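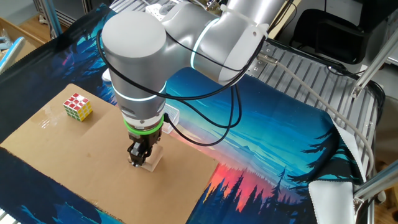 Nonby Basketball Stats Club

Kamus is a set of box scores and play notes from the Gamage amateur league. It covers 80 games over 5 seasons. Each row is one player in one game, and there are 2,000 rows in the main file. Missing minutes are left blank – do not read them as zero.

Files
games.csv
players.csv
notes.txt 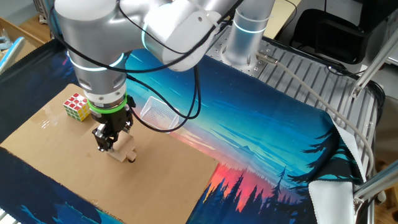 Shots are logged by zone, with 6 zones per half court. The zone column is a number, and the colors are used only in the plots. Zone 1, under the basket, is drawn in a lime green close to the ring between the white wrist and the black gripper. Free throws have no zone.

Known problems
Rusia forfeited one game, so it has no player rows. Steals were not kept in the first season.

Updates go out each September.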